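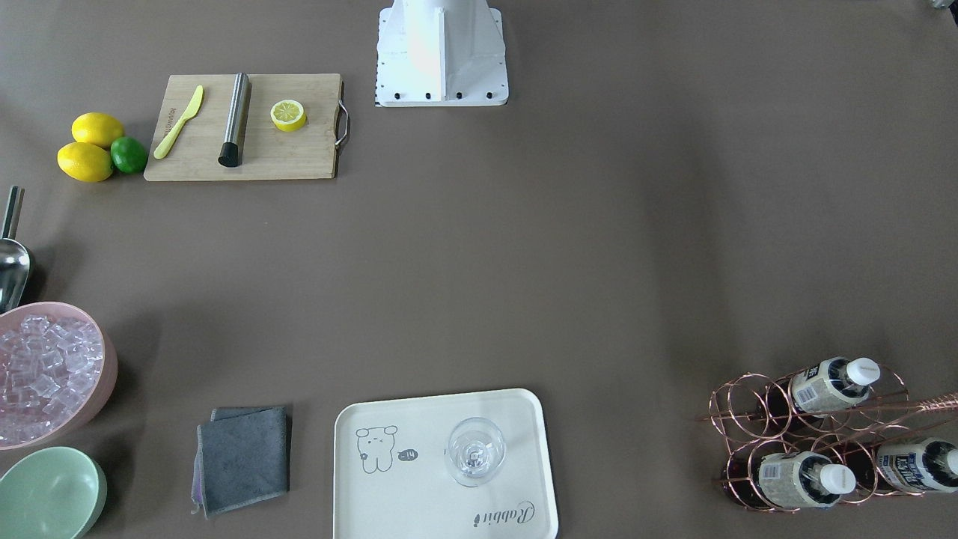

The drinks station at the Pernport open day, with the lemons and the ice within easy reach.

I went to the open day at the Dhillon workshop in Pernport on July 22, 2022 expecting to see a robot make drinks, and I came home and rearranged my kitchen counter instead. Well, I did see the robot too. But the part I keep telling people about is how the table was laid out.

Darcy Vachon runs the demonstrations there, and he let a few of us stand close and ask questions between rounds. The machine has two arms on a white base bolted down at the back of the table, and everything it needs has to be where it can get to it. That makes the people who set up the table very fussy. I am not a fussy person, but I do have friends over for drinks in the yard most of the summer, and I took a lot of notes on the back of the parking slip.

Leave the middle alone. Darcy says this is the first thing he teaches anyone who helps him. Everything goes around the outside and the middle stays clear for working. At home I used to start out with a nice clean counter and put the cutting board right in the center, then the ice, then the bottles, and end up pouring over the sink. Now the board goes up to the left and I have a place to put a glass down!

Keep the fruit beside the board. They had whole lemons and a lime right up against the cutting board, and half a lemon already on it. I always left mine in the fruit basket across the room (why?). Take out what you need before anybody arrives, and cut the first one ahead of time. If you've got lemons straight from the fridge, let them sit out a while and roll them under your palm before you cut. You'll get more juice.

Ice in a bowl, scoop next to the bowl. I am guilty of using a glass to scoop ice, and my aunt did it all her life. Don't. A glass can chip and you will never find the chip in a bowl of ice. A metal scoop costs very little and lasts forever. Aparecida Araújo, who was helping Darcy, also told me to set a second bowl out with nothing in it. Peels, seeds, squeezed-out halves, it all goes in there, and you aren't walking to the trash with drippy hands.

Fold the cloth. A folded cloth stays put and gives you a clean side every time you turn it over. Mine used to be a wad behind the faucet. Put it near the tray, where the spills are.

Use a tray under the glass. Theirs was cream white with a cartoon bear on it, which I loved, and a single wine glass standing on it. A light-colored tray shows up every drip, and you can carry the whole thing to the sink afterward. I found a plain one at the back of my cupboard that I'd been using under a houseplant.

Lay bottles on their sides if you have a rack. They had three in a pretty rose-gold wire one. Screw caps are fine lying down, but check that they're tight first - I learned that one at home, on a good tablecloth. Anything you've opened should stand up.

As for the robot, it is slower than my brother-in-law and a great deal neater. Aparecida said the arms had run through the same drink over 2000 times since January, and that most of the early trouble came from things being put back in a slightly different place. She marks her own kitchen shelves with little squares of tape now. I tried that with the spice drawer and I have to say it works, although my husband moved the paprika within a day.

There were two other tables, one with a Unitz machine folding towels and one from Gendosis sorting screws into jars. The line for the towels was so long I gave up. If you go to the next one, park behind the building and get there early, and wear flat shoes because the floor is bare concrete. Admission was 6 dollars and included a lemonade, made by a person.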